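그림과 액자를 집에서 관리하는 법

유화 원화든 종이에 찍은 복제화든, 집에 걸어 둔 그림이 상하는 원인은 대개 빛, 습기, 그리고 잘못된 청소입니다. 아래 내용은 따로 장비를 사지 않고도 할 수 있는 것만 모았습니다.

걸 자리 정하기

직사광선이 드는 벽은 피합니다. 오전에만 해가 드는 방이라도 수채화와 판화는 몇 년이면 색이 바랩니다. 욕실과 맞닿은 벽, 가스레인지 맞은편, 난방기 바로 위도 좋지 않습니다. 외벽에 걸 때는 액자 뒷면 아래쪽 모서리 두 곳에 코르크 조각이나 펠트를 붙여 벽과 틈을 둡니다. 장마철에는 이 틈이 없는 액자부터 뒷판에 곰팡이가 핍니다. 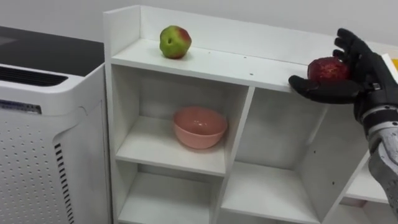 닝시 루멘타
망운답 액자공방(Mangundap) 보존 담당

먼지 털기

유화는 유리를 끼우지 않는 경우가 많아 먼지가 물감 위에 바로 앉습니다. 마른 염소털 붓으로 위에서 아래로 가볍게 쓸어내립니다. 극세사 천은 두껍게 올린 물감에 걸리니 쓰지 않습니다. 물감이 들뜨거나 갈라진 곳이 보이면 붓도 대지 말고 그대로 복원하는 곳에 맡기세요. 빵이나 감자로 그림을 닦는다는 옛날 방법은 부스러기가 남아 벌레를 부릅니다.

유리 닦기

세정제를 유리에 직접 뿌리면 액이 액자 틈으로 흘러 들어가 종이에 얼룩이 집니다. 천에 먼저 묻혀서 닦고, 가장자리는 마른 천으로 한 번 더 닦습니다. 아크릴판에는 암모니아가 든 유리 세정제를 쓰면 뿌옇게 됩니다. 물을 조금 묻힌 안경닦이면 충분합니다.

금박 액자

물도 세제도 안 됩니다. 부드러운 붓으로 먼지만 텁니다. 벗겨진 자리를 금색 스프레이로 메우면 나중에 벗겨내는 값이 더 듭니다.

종이 그림 끼우기

매트지는 중성지로 고르고, 그림은 위쪽만 고정합니다. 사방을 붙이면 습도가 바뀔 때 종이가 웁니다. 셀로판테이프는 누렇게 변하면서 자국이 남으니 한지 띠와 밀가루풀을 씁니다. 풀은 되게 쑤어 얇게 바르고 완전히 말린 뒤에 액자를 닫습니다.

걸기

못 하나보다 고리 두 개가 낫습니다. 고리 사이를 30센티미터쯤 벌리면 문을 여닫을 때 액자가 덜 기웁니다. 석고보드 벽이면 앙카를 먼저 박으세요. 끈은 나일론보다 꼰 철사가 오래갑니다. 일 년에 한 번은 내려서 철사가 풀린 데가 없는지 봅니다.

보관하기

안 거는 그림은 눕혀 쌓지 말고 세워 둡니다. 앞면끼리 마주 보게 하고 사이에 골판지를 끼웁니다. 비닐로 꽁꽁 싸면 안에 습기가 차므로 면 홑이불로 덮는 편이 낫습니다. 베란다 창고와 바닥은 피하고, 각목을 두 줄 깔아 그 위에 올립니다.

곰팡이 냄새가 나면 다른 그림과 떼어 놓고 통풍이 되는 그늘에 며칠 둡니다. 헤어드라이어는 쓰지 않습니다.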